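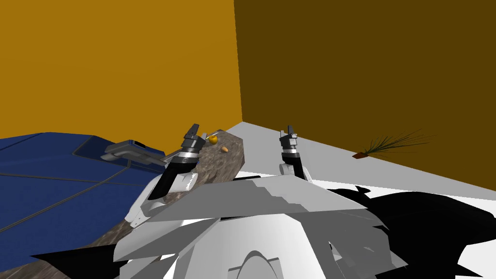 # Vevine FAQ

Vevine is our open planner for two-armed robots in simulation, and we love getting questions about it. These are the ones that come up most.

## Do both arms share one plan?

They do! Each arm has its own chain, but the planner searches them together, so the left gripper can work over the stone counter without the right one wandering into its path. If you only need one arm, set `arms: left` and the other holds its pose.

## Can I move the food and furniture?

Please do. Every loose object lives in `room.yaml` with a pose and a mass. The potted plant is in there too, and it makes a lovely long-range target for testing detection. 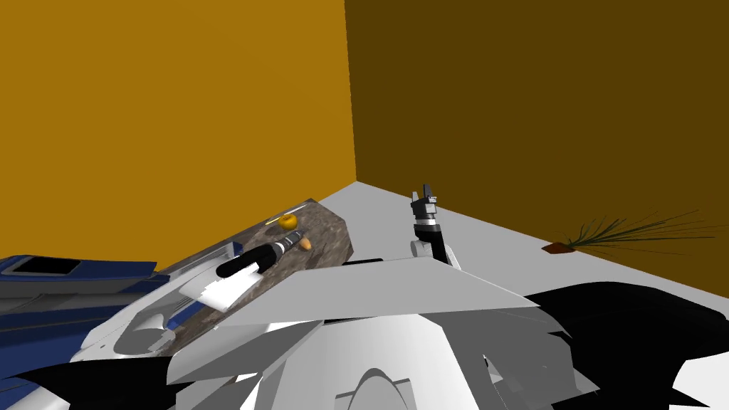

*Torunn Lie*

## Why are the edges of the robot body so jagged?

You're using the fast renderer. Sawtooth edges and hard black shadows come with it – planning doesn't read pixels, so your paths stay the same. If you're training a detector, switch to `render: full` and go make some tea.

## What does the bread roll collide with?

A simple convex hull. Cillian Quinlan wrote the hull builder and it's wonderfully quick, but thin things get fattened a little. Raise `hull_detail` to 2 if your grasps on slender objects keep getting rejected.

## How many checks ship with it?

Our suite has 697 tests, and 401 of those cover motion alone. Run `vevine test --motion` before you send a patch.

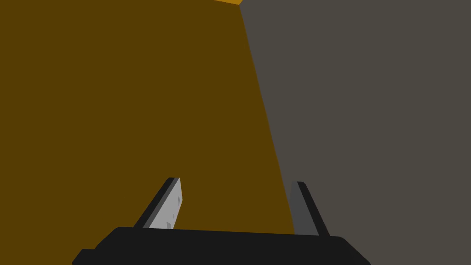 **Category: Wrist view and perception**

## My wrist view is nearly all flat color. Is it broken?

Probably fine! With the gripper close to a plain surface, two big planes and the open fingers can be all you get. Print the wrist pose, back the arm off, and look again.

## Can depth help there?

Very much. Plain walls starve the feature matcher, but depth still gives you the planes. Turn on `fuse_depth` – Niamh Nic Aodha's notes in the Buckley folder cover the tuning.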